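### 4.3 Aligning head and gripper streams in Stundurden

Complete section 4.2 before starting. The head stream and both gripper streams must be listed as *Live* in the device panel.

1. Open the Woston profile and load the `bed_cloth` workspace.
2. Select the head stream and click **Fit plane**. The planner treats the fitted plane as the support surface for all grasps.
3. Click along the far edge of the sheet, left to right, then press **Accept**.

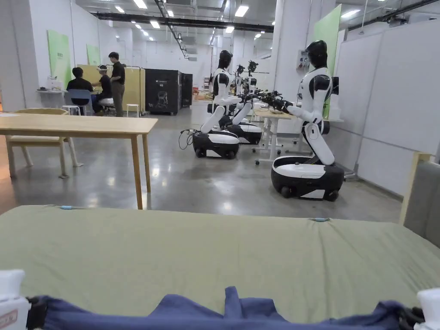 *Figure 4-6. Head stream, fitted sheet and navy cloth. Other stations in the background.*

4. Check the plane residual. If it reads over 14 mm, smooth the sheet and repeat step 2.
5. Draw the background mask so that it covers everything past the mattress. Moving arms outside the mask will be picked up as obstacles.

> **Caution:** Do not extend the mask over the near edge of the bed. Grasp targets inside the mask are dropped without a warning.

6. Bring both grippers to the garment and hold them there until the status line shows *Paired*.

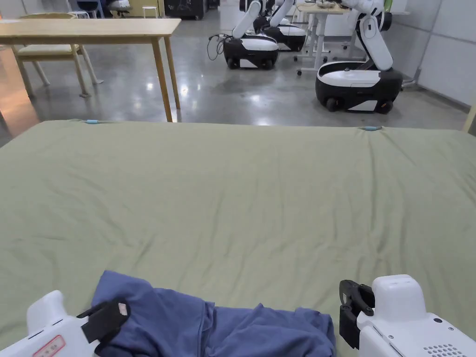 7. Set the sync offset. The default is 82 ms - change it only if the finger traces lag the head stream.
8. Switch to the gripper stream and choose the **Fisheye** lens model. Colour correction stays off at this stage.

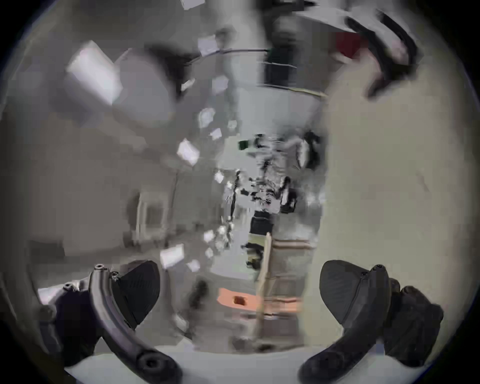 9. Run **Calibrate > Intrinsics**. The solver stops at 1575 iterations or on convergence, whichever comes first.
10. Repeat steps 8 and 9 for the other gripper, then save the profile.

**Note:** Profiles saved before build 892 use the old lens model and must be recalibrated.

Section revised 2020-11-06, H. Correa.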